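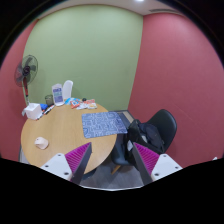
Brastville Baseball Club – History Group

I finally finished the book, you guys! Consuelo Ventura has been writing up our club's wildest season for what feels like forever, and I got my hands on an early copy in February. I read it in two nights (my poor dishes).

If you grew up here you know the bones of it. We were seven games back with 10 to play, our best starter had a bad elbow, and Espinoza Field had a drainage problem you could smell from the bus stop. Then Nicanor Quintero started hitting everything. Consuelo tracked down his old scorebooks and talked to Aurelio Magaña, who caught nearly every inning that summer and still remembers pitch counts – I can't remember what I had for lunch.

My favorite chapter is the Brarine series, when 2,000 people squeezed in for the last game and the scoreboard quit in the fourth. I won't spoil the steal of home for the newer folks.

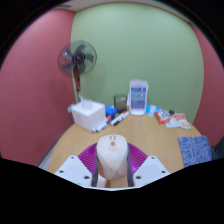

Light-wood table, small room.

The book runs 362 pages, with a good long stretch of box scores at the back. Consuelo will read from it at 7 in the evening before our next home game, and Karla Pacheco is taking names for signed copies. Put me down for two, Karla!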